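4. Finding the fingers before finding the spoon

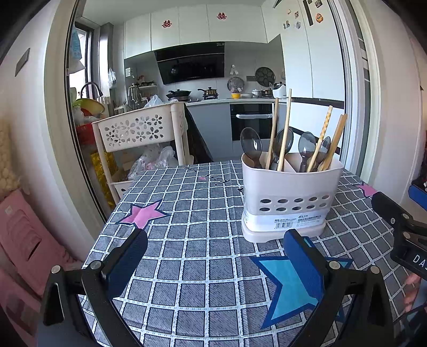
Figure 4. View from the camera on the hand-held gripper, with a cutlery holder on the table and the kitchen behind it.

I should say up front that this part of the system was never meant to be a section of its own. The original plan had the perception stack as one paragraph and a pointer to the code. Then Obadia Nyamweya and I spent most of May chasing a grasp-width error that moved whenever the background changed, and the paragraph grew into what you're reading now.

The problem is easy to state. We record demonstrations with a hand-held gripper, and we want the jaw opening at every time step, because the policy in Section 5 predicts opening as one of its outputs. We get that opening from the images alone. There's no encoder on the tool, and I'd like to keep it that way (fewer cables, less to calibrate, and people stop holding the thing like it's made of glass). So the software has to find both jaws in every image, work out how far apart they are, and do it well enough that a narrow object and a slightly less narrow one don't land on the same number.

4.1 What the first version did

The first tracker, which we called Drindine, was a color threshold followed by a blob fit. It looked for the dark jaws in the lower half of the image, took the inner edge of each blob, and measured the gap. On our lab bench it was great! On a home table it fell apart, and Figure 4 is a pretty fair picture of why. The jaws are black, the pads are navy, and the tablecloth is a grid of dark gray squares with navy outlines around its printed stars. A threshold loose enough to keep the whole pad also picks up bits of cloth, and a tight one loses the pad's inner face, the one edge we care about most.

I tried patching it for longer than I want to admit. I added a size filter, then a shape filter, then a rule that said the left and right blobs should be near mirror images of each other. That last one helped until a second gripper came in from the side. With another black arm at the right edge of the view, the tracker had two candidates for "right jaw" and no good way to choose between them. It usually chose the bigger one — fine, unless the other arm was closer to the lens.

4.2 Using the geometry we already have

Margareta Sima was the one who pointed out that we were treating the jaws like unknown objects. They're bolted to the same tool as the camera. Each one swings about a fixed pivot, so each can only ever show up along one arc in the image. The second arm isn't attached to our camera at all, and it can wander wherever it likes.

The current tracker, Burnik, starts from that. For each jaw we store a small library of rendered outlines, 67 of them, spaced evenly from fully closed to fully open. At run time we score every outline against the image gradient, keep the best five, and refine each one with a short local search. The score only counts gradient near the predicted outline, so a star on a tablecloth can be as loud as it wants somewhere else and it won't matter. We add a small bonus for a round bright spot where the pivot screw should be, which turned out to be the cheapest useful cue in the whole pipeline. The pads get a weaker term of their own, since foam squashes under load and the inner face stops matching the rendering.

The two jaws are linked mechanically, so in principle we only need one opening value. In practice we fit them separately and compare. If they disagree by more than a set tolerance, the time step is marked as uncertain and goes to the smoother with a low weight. I like this better than forcing a joint fit, because disagreement is a really handy warning sign. A bent pad or a loose screw shows up there long before anyone spots it by eye.

4.3 Masking and the other arm

Once the jaws are fitted, we build a mask from the winning outlines and hand it to the object detector. Before we did this, the detector was happy to call a jaw tip a utensil. Thin things are the hard case here. The holder in Figure 4 has translucent gray spoons and wooden chopsticks leaning at different angles in the same container, and the translucent ones give you almost no edge of their own against whatever is behind them. We don't try to segment each piece at this stage. The detector proposes the holder as one region, and the policy gets a crop around it at full resolution.

The second arm gets a separate learned mask, trained on 1449 labeled images from our own recordings. We don't estimate a pose for it from this view. It has its own camera and its own jaw fit, and merging the two is the job of the planner (Section 6). All the mask does is keep that arm out of the object proposals.

4.4 Where it still breaks

Motion blur is the big one. When somebody flicks their wrist, the background smears but the jaws mostly don't, which is good for us — except when the jaws are closing fast at the same moment, and then the outline match goes soft and the top candidates score nearly the same. The smoother covers short gaps. Over 17 consecutive uncertain time steps we cut the demonstration in two and let the training code treat the halves as separate.

The other weak spot is occlusion by a large grasped object, where both pads vanish and we're left with the pivots and a bit of the arm. Opening is still recoverable there, but the error bars get wide, and the policy can't tell the difference unless we pass the uncertainty along with the value. We do pass it in the Troston release of the code. The runs in Section 5 were done before that, so read the wide-object results with that in mind.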